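Pre-purchase check, signed memorabilia, Dendport showroom. Done before paying — lot 135, signed team jersey, framed, asking $2,120.

- [x] **Certificate present.** Yes, from Boateng. A certificate is a piece of paper with a logo on it. I've seen worse, and I've seen the same wording on two items I later sent back.
- [x] **Serial number matches hologram.** Matches. The sticker lifts at one corner.
- [ ] **Photo of the signing.** "Available on request." Requested in November, still waiting.
- [ ] **Ownership history.** Starts with Plundard and goes back no further. Fail until they show an invoice.

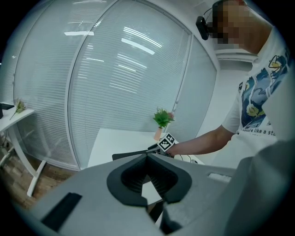
**SECTION 2 / FRAME AND CONDITION**

- [x] **Glass intact.** No chips. Seller says UV-filtering, no paperwork for it.
- [ ] **Backing opened.** Refused. They say it voids the Stelance warranty — fine, then show me the warranty.
- [x] **Ink under a 5x loupe.** Strokes vary in weight and cross the seams unevenly, so probably not printed. That says nothing about who held the pen.
- [ ] **Refund terms in writing.** Verbal only. Don't count it.

Result: hold. No deposit until the open boxes are closed, and recheck the serial at pickup.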